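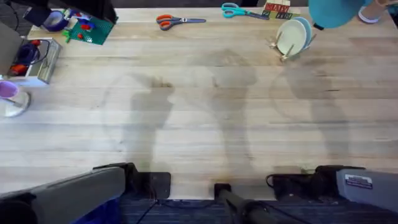

Caltach Tableware Library
Progress report to the Lundgren Fund
Submitted by Marit Dalen, project lead
04/10/2023

Where we are

The tableware library lends plates, bowls, cups and cutlery to people in Hurnness and Ulness who are holding a meal or event and would otherwise buy disposables. The grant pays for the stock, the storage crates, the washing costs and part of one coordinator's wages. Both lending points are open. Hurnness opened on schedule. Ulness opened later than planned, for reasons given below.

Since lending began we have filled 137 bookings. The target in the grant agreement was lower for this stage, but it counted only full sets, and our figure includes people who borrowed cups alone or bowls alone. We would like to agree with you on how these partial bookings should be counted before the final report.

Stock

We now hold 1,295 pieces across the two sites. The original plan was for 1,000. The difference comes mostly from a hotel closure in Hurnness, where we were offered matching side plates and saucers at no charge and took everything that was sound. Chipped pieces were turned down on the spot.

The extra stock has been useful for large bookings but it has caused a storage problem. The shelving at Hurnness was bought for the smaller number, and crates are now stacked higher than Cristóvão is comfortable with. He has moved the heaviest ones to the floor level and put cutlery on top. This works, though it means lifting down the cutlery for nearly every booking. We have a quote for another bay of shelving and can cover it from the underspend on transport.

Saucers are hardly ever borrowed. We would not buy them if we were starting again, and we plan to offer most of them to the school in Ulness. 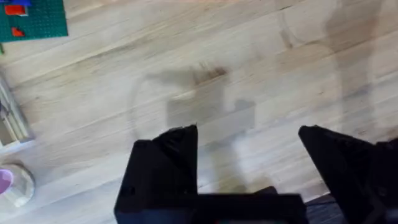 Light wood surface at Ulness.

Ulness lending point

The delay at Ulness was caused by the hot water supply. The boiler that serves the building could not keep up with a commercial dishwasher, and the landlord wanted an electrician's report before any work was done. The report took longer to arrive than the work itself. During that period, bookings from Ulness were served out of Hurnness, with one delivery run and one collection run each week, and the fuel for this was charged to the transport line.

The dishwasher is now in and a full crate of plates goes through in one cycle. Bowls are slower, as they have to be tilted or they hold water in the foot. We tried two types of rack and kept the wider one.

Opening hours are one evening and one morning a week. We had asked for two evenings in the application. There has been little call for the second one, and most borrowers tell us they prefer to collect in the morning on the way to setting up. We propose to keep the hours as they are.

Breakage and loss

Five pieces have been broken so far and recorded as such. All were cups. Losses are harder to measure. Teaspoons go missing at almost every event, then a few turn up weeks later in somebody's kitchen drawer and are handed back in an envelope. We have stopped charging for missing teaspoons, since chasing the money took more of the coordinator's time than a box of new ones would cost.

The deposit has not put people off in the way we feared. A few groups asked if it could be waived and we agreed in each case after a phone call. All of those bookings came back complete.

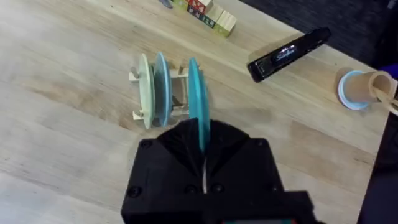 Teal-blue plate, seen from the side.

Color and sorting

One thing we did not think about in the application was color. Borrowers care about it a good deal. People planning a wedding or a memorial want a table that matches, and people running a club lunch mostly want enough plates. Mixed crates were therefore going out easily for some bookings and being sent back unopened for others.

We now sort by color first and size second, and the booking form asks whether a matching set is needed. It has cut down on swaps at the counter. It also makes packing slower, because a returned crate has to be checked against its own list before it goes on the shelf. Crates are labeled on the short side so they can be read when stacked.

Staffing

Cristóvão Cordeiro started as coordinator shortly after the grant was confirmed and has stayed in the post. His hours are the ones set out in the application. In practice the work is uneven — very little in some weeks, and then three large events close together. We have agreed that he can bank hours in the quiet weeks, and this is written into his contract.

He has also redone the booking calendar. The first version let two groups reserve the same crates for overlapping dates, and in one case we had to borrow plates from a church in Hurnness to cover the gap. The new version blocks out a washing day after each return. We lose a little availability that way, and a couple of groups have complained
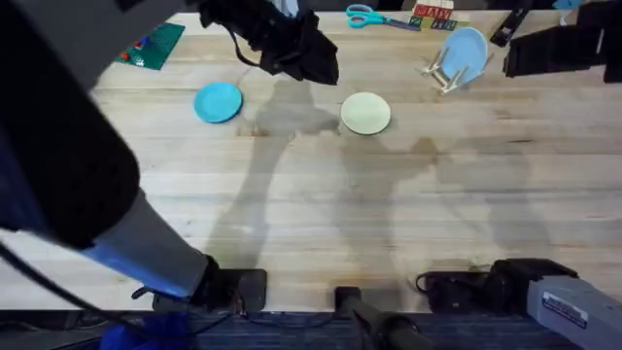

about having to book further ahead than they used to, but there have been no double bookings under the new system and we intend to keep it.

Spending

Spending is within the total. Stock and transport are both under budget. Washing is over, partly because of the price of electricity and partly because we underestimated the amount of detergent needed for hard water at Ulness. We ask your permission to move part of the stock underspend into the washing line. No other changes to the budget are requested. Receipts are attached separately, apart from the electrician's invoice, which has been queried and will follow.

Next period

December is expected to be the busiest month, and several of the larger crates are already reserved for it. Before then we want to have the extra shelving up, the saucers gone and a second set of serving dishes bought. Serving dishes are the item we are most often asked for and most often have to refuse. They were left out of the first purchase to save money.

We also need to settle the Ulness lease. The current agreement is month to month. The landlord has offered a longer term at the same rent if we take on the upkeep of the dishwasher drain, and we are waiting for a plumber's opinion on what that is likely to involve. I will send the draft lease to you when it arrives and would be glad of any comments before we sign.

Marit Dalen
Caltach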